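2/21/25 – visit from Pestetia, bench demo

Three people came over from Pestetia after lunch to see the PC assembly cell. They repair office machines in bulk, 1,000 a year by their own figure, and want to know whether any of the teardown and refit work can come off the benches. I ran the demo, Skullitz had the laptop on the side table for the log.

Plan was the short version: tower on its side with the panel off, parts in the gray fixture, two arms. I left the fans and cable dressing out of the talk because we don't do either yet. Started with how the fixture is laid out, then the memory, then the CPU socket. They asked to come closer during the memory part, so I dropped the speed for the rest of the session. 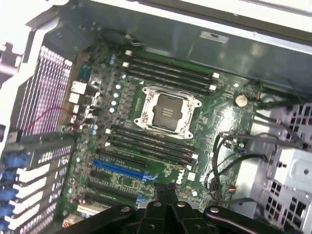
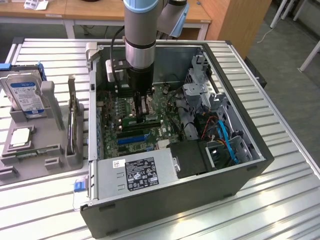 All taken at the Gandton bench.

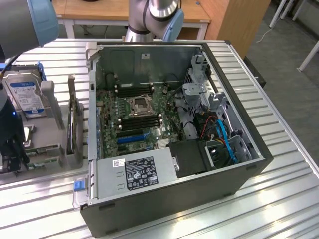
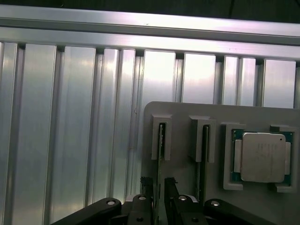

Questions they had, as far as I wrote them down:

- Does it need a new fixture for each model? Pockets for CPU and memory carry over, the drive slot might not. I said 2 days for a new plate if we have the part drawings.
- What happens when the case is not where it should be? We re-teach from the socket corners. Told them 13 minutes last time, which is too long for their kind of volume.
- Can it tell a bent socket pin? No. Didn't try to dress that up.
- Who closes the latches? Still by hand for now.

They were more interested in taking parts out than putting them in. That makes sense for a repair shop, but all our logged runs (474 as of this morning) are insertion. Removal needs a different approach for the memory, both latches have to be open before anything pulls. Worth a half day next week to see how bad it is with the fingers we have.

The Rissanen fingers came up too. One of the visitors has used them on small connectors and thinks the pads wear unevenly. I haven't seen that here, but I haven't measured either. Put the spare pair next to the used ones and compare – on my list.

The talk ran long and I skipped the drive. Next time do the drive first, it's easier to see from where people stand.

To send them: fixture drawing, list of supported boards, the short log from today. They would like to come back in May with two of their own towers. I said yes, provided we get the model numbers ahead of time.

Bench left set up for Monday. Arms parked, air off.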